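Flutach Workshop @flutachworkshop

1/9
Flutach Workshop is pleased to share a progress report on its home-built garment folding project. The project pairs two hand-held grippers with a small tabletop arm assembled by members. This thread covers the hand-held stage, which is carried out in members' homes. The arm itself remains on bench 7 of the shared shop.

2/9
Purpose. The project was approved in January under the working name Selleck. Its goal is modest: one long-sleeved shirt, laid flat, folded into a rectangle that will fit a standard drawer. Pants, socks and fitted sheets are outside the scope of the present build. Members who have asked about fitted sheets are thanked for their interest.

3/9
Method. A person performs each fold with one gripper in each hand. The recordings are then used to teach the arm. Members record where they live, on whatever flat surface is on hand, and the written procedure has been kept short for that reason. To date the project log holds 3296 recorded folds, of which 2103 have passed review. The remainder are kept in a separate folder and have not been deleted.

4/9
Procedure, part one: the surface. Place a sheet of corrugated cardboard on the bed or table before laying out the garment. A bare mattress gives way when the fingers press down, and the fabric sinks with it. The cardboard should be wider than the body of the shirt. Lay the shirt flat with the collar away from you, and smooth the sleeves by hand before picking up the grippers.

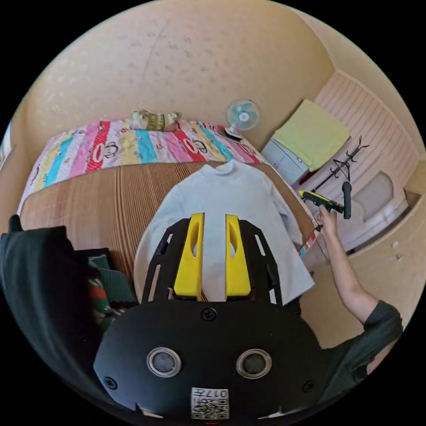

5/9
Procedure, part two: the folds

Begin with the sleeve on your right. Close the fingers on the cuff, lift only as high as needed to clear the fabric, and bring it across the body. Repeat on the left. Fold both sides toward the center line, then bring the hem up to the collar - one motion, without stopping halfway. Open the fingers fully before moving away. A half-open finger will drag the top layer, and the whole recording must then be marked for review.

6/9
Findings on fingers. The first set was printed in a hard plastic and slid off thin cotton. The second set, cast in a softer material from a mold designed by Mercedes Rivadeneyra, holds a single layer without bunching it. Members still using the first set are asked to exchange them at the shop. Please bring the screws as well. The replacement set ships without them, and the supply in the drawer under bench 7 is running low.

7/9
Findings on fabric. White shirts gave the best results in review when placed on brown cardboard, where the outline is easy to follow. Dark shirts on dark bedding were the most frequent cause of rejection. Ribbed knits remain difficult. The reviewer's notes for each rejected fold are posted in the shared log under the member's own initials, and members may request a second review by replying there.

8/9
Status of the arm. The Castaño wrist joint has been rebuilt once and now turns freely through its full range. The Volametti controller board is installed, although its cable is too short and has been extended with a spliced section. A proper replacement is on order. In bench tests the arm has completed the first sleeve fold and the second sleeve fold. It has not yet completed the hem fold - the shirt tends to shift toward the base when the arm pulls. The next test will use a heavier shirt and a wider sheet of cardboard under it.

9/9
Members wishing to record at home may sign out a pair of grippers from the front cabinet. The loan period is 2 weeks and may be extended if no other member is waiting. Please charge both units before returning them, and write any loose parts on the card inside the case. Drawings for the soft finger mold and the current wiring diagram are available in the project folder. Questions about the procedure may be posted as replies to this thread. Questions about the arm should be addressed to Mercedes Rivadeneyra at the shop.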